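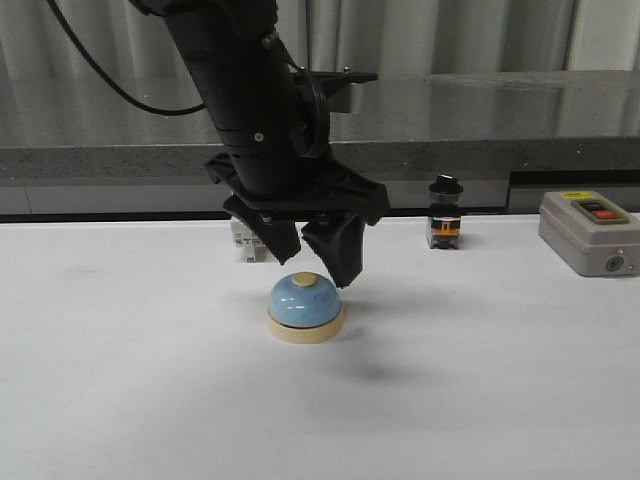 Demo bench walk-round, Tendstead open day

Filled in before doors, with my comments typed up the same evening while I could still read my handwriting. OK means OK, FIX means fixed before anybody came in, OPEN means it's still on my list.

1. Stop button within reach of the person running the demo
OK. I stood where the host stands and reached for it without looking, three times. Then I made the second host do the same, and she's a good bit shorter than me, so we slid the stand over a little. Please leave it there!

2. Arm speed set to the visitor limit
FIX. It was still on the speed the Skedden folks use when they practice with the room closed. The limit we agreed on is 168 mm a second at the gripper, which looks slow to us and plenty fast to a nine-year-old with their nose over the rope. I changed it and wrote it on the tape on the screen.

3. Approach to the bell
OK. The arm comes down at a slant with the fingers open and hangs over the bell before it goes for the button on top. I like that little wait. It gives the host time to say "watch this" and it gives me time to see whether a kid has leaned in. I had them run it with the bell nudged toward the front and then toward the back, and I was happy with the clearance both times.

4. Cables on the arm
OK, with a grumble. There's a loop of black cable up high that swings when the arm turns. It didn't catch on anything through the whole routine, and I watched it from both sides. I'd still like one more tie on it before October, when Bouchard has the room and wants the longer program.

5. Nothing on the bench is live
OK. The switches, the gray box with the black and red buttons, all of it is for pressing and turning and that's it. I checked for myself that none of it is wired to anything. Say this out loud to visitors, by the way. I had a dad ask me at the last one if the red button stops the robot, and it does NOT. The real stop is the one in item 1. I'd love a small sign for this (OPEN).

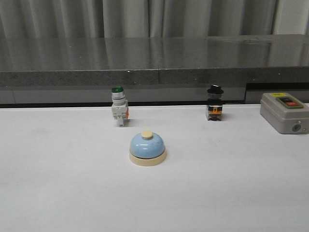
6. Bench reset between groups
OK. Arm parked well back, then hands go in, never the other way around. The bell goes up front, the switches along the back, the gray box over on the right. Please don't get creative with the layout, the routine was practiced with things more or less where they are and I don't want the host fixing it on the fly.

7. Tabletop clean and level
OK. It's smudgy, and I wiped it, and it's smudgy again by now I'm sure. Those are marks in the surface as far as I can tell. Level is good, and nothing rocked when I pushed on it.

8. Small parts and sharp bits
OPEN. The push-button switches stand upright with their undersides on the table and the terminal screws on the one with the green cap are easy to get at. Not sharp, but I'd rather small fingers stayed off them. Hosts hand out the bell if somebody wants to hold something. Everybody wants to ring the bell anyway.

9. Visitor line
FIX. The rope was closer than the plan from Miltetti shows, so I moved it out to 1,452 mm from the table edge (their number, I just own the tape measure). Feet stay behind it the whole time the arm has power.

10. Head count
OK. We let in six at a time and the door sheet came to 223 for the day. It felt like more by the end. Groups larger than that bunch up at the corner nearest the counter and the ones in back can't see, so they push.

11. Gripper fingers
OK. Looked them over with a flashlight, with the power off. No cracks, no loose screws that I could find. I opened and closed them by hand and ran a fingertip along the inside edges for burrs. Check the gap again when they're closed, it's a pinch spot, and the host shouldn't be pointing at it with a finger. Use the pen!

12. View from the wrist camera on the big screen
OK. Kids love this one more than the arm itself. Only bench stuff and the counter behind showed up on the screen during my run, no faces, so I'm fine with it being on all day.

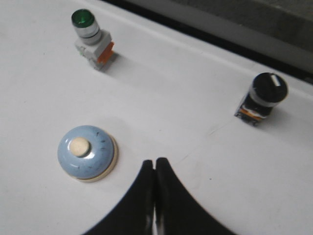

Checked and written up by the bench safety lead, Skedden, 16/08/2021

A few more things that didn't fit in the boxes. The part I'd watch most closely is when the fingers are down low between the bell and the black selector switch, with the green one off behind. There's decent room on both sides, but people relax at that point because the arm looks like it's done. It isn't done until the host says "parked."

Also, whoever took the good tape measure from the bench drawer, I need it back before the October setup.

Next check is due the evening before Bouchard moves in. Same list, plus the cable tie and the sign.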